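How to prepare a paperback interior file for print

Last updated: December
By Kirsten Doucette

The steps below cover a text-only paperback, meaning a novel, memoir or story collection with no illustrations inside. They take you from a finished manuscript to a PDF that a short-run or print-on-demand printer will accept. The screens mentioned are from Tredetti, the layout program I use, but any page layout software has the same controls under similar names. Cover files are a separate job and are not dealt with on this page.

Before you start

The manuscript must be final. Copy-editing has to be finished and every query answered. Changing a sentence in the layout is easy enough, but a change that adds a line on page 12 can push a heading to the foot of page 14, and you will not spot it unless you check every page again.

Save the manuscript as a single document with all tracked changes accepted. Then clean it up:

1. Replace double spaces with single spaces. Repeat the search until it finds none.
2. Remove tabs at the start of paragraphs. The indent will come from a style.
3. Remove blank lines between paragraphs. Where a blank line marks a scene break, put three asterisks on a line of their own so that you can find it later.
4. Change straight quotation marks to curly ones, then check apostrophes at the start of words such as 'em and 'twas. Software nearly always turns these the wrong way.
5. Decide on spaced en rules or closed em rules for dashes and make the whole text match.

Step 1: Choose the trim size

Trim size is the size of the finished page after cutting. For British fiction the usual choice is B format, 198 mm high by 129 mm wide. Demy, at 216 mm by 138 mm, suits longer non-fiction. Ask the printer for its list of standard sizes before settling on anything else. Odd sizes waste paper and the quote will show it.

Step 2: Set up the document

Create a new document with facing pages switched on. Enter the trim size. Set bleed to zero, as a text-only interior has nothing that runs off the page.

Margins for B format, in a book of up to 300 pages:

Top: 16 mm
Bottom: 20 mm
Outside: 15 mm
Inside: 19 mm

The inside margin is the one most often set too small. A perfect-bound book does not open flat, and several millimetres disappear into the spine. Add 2 mm for a book over 300 pages and a further 2 mm over 500. Gion Egger, who prints most of my titles, would like me to add more still.

Step 3: Build the paragraph styles

Make the styles before you bring in any text. A plain novel needs very few: first paragraph, body text, chapter heading, scene break and running head. Add one for letters or verse if the book contains them.

Body text: 10.5 point on 14 point leading, justified, with a first-line indent of 4 mm. First paragraph is the same with no indent, and is used at the start of a chapter and after a scene break. Base it on body text so that a later change to the typeface carries across.
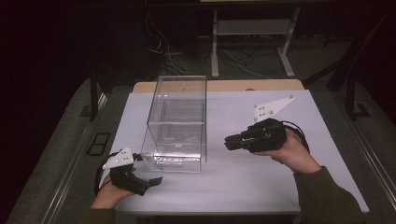 Turn hyphenation on for body text and off for headings. Allow no more than two hyphens in a row. Set the shortest word that may be hyphenated to six letters, with at least three after the break. Set the dictionary language to UK English. If it is left on US English the words will break in different places, and a reader may notice without knowing why.

Typeface licences differ. Check that yours permits embedding in a PDF for commercial printing. If the licence is unclear, write to the foundry and keep the reply.

Step 4: Add the preliminary pages

The usual order is half-title, blank or list of other books, title page, copyright page, dedication, blank, then the first chapter. Half-title, title page and chapter one all fall on right-hand pages, which always carry odd numbers.

The copyright page needs the copyright line with the year, the statement of the author's moral rights, the ISBN, the publisher's name and address, and the printer's name and address. Give each format its own ISBN. The hardback, the paperback and the ebook cannot share one.

Step 5: Flow the text

Import the cleaned manuscript into the first text frame and let the program add pages. Apply body text to everything, then work through and apply the other styles. Search for your three asterisks to find the scene breaks.

In Tredetti, imports over 800 KB sometimes lose italics. Split the manuscript in two if yours is larger, and compare the italics against the original in either case — search by format in both files and check each instance.

Step 6: Fix the page endings

Work from front to back, and never the other way round. Look for:

— a last line of a paragraph alone at the top of a page
— a chapter that ends with fewer than four lines on its final page
— a scene break at the very top or foot of a page
— the same word stacked at the end of lines one above another

Correct these by changing the word spacing in a nearby paragraph by a small amount. Keep it within 2 per cent. If that does not work, let a pair of facing pages run one line short, both together. Do not alter the leading.

Step 7: Check the extent

Extent is the total number of pages, blanks included. Litho printers work in sections of 16 or 32 pages, so a total that fits is cheaper than one that misses by a page or two. Digital printers usually ask only for an even number. On a run of 4,000 copies I will always rework the layout to save a section. On 30 proof copies I would leave it alone.

Tell whoever is making the cover once the extent is fixed. Spine width depends on it, and on the bulk of the paper.

Step 8: Export the PDF

Use the PDF/X-1a preset unless the printer specifies another. Export single pages, not spreads. Text must be 100 per cent black only, with no cyan, magenta or yellow in it. Turn crop marks off if the printer imposes its own.

Open the finished PDF and confirm four things: the page size matches the trim, all fonts are listed as embedded, page one is a right-hand page, and the page count agrees with the extent you gave for the cover.

Then print the whole book on an office printer and read it with a ruler under each line. Order a bound proof before approving the run. Check the inside margin in the middle of the book, where the pull of the spine is strongest, and write any corrections on the proof itself with the page number repeated on a slip inside the cover.

Related guides

Working out spine width for a paperback cover
Choosing a book paper: cream, white and bulk
Eberhard and Clorkero: two print quotes compared
Uploading ebook files to Plalteveo
What goes on a copyright page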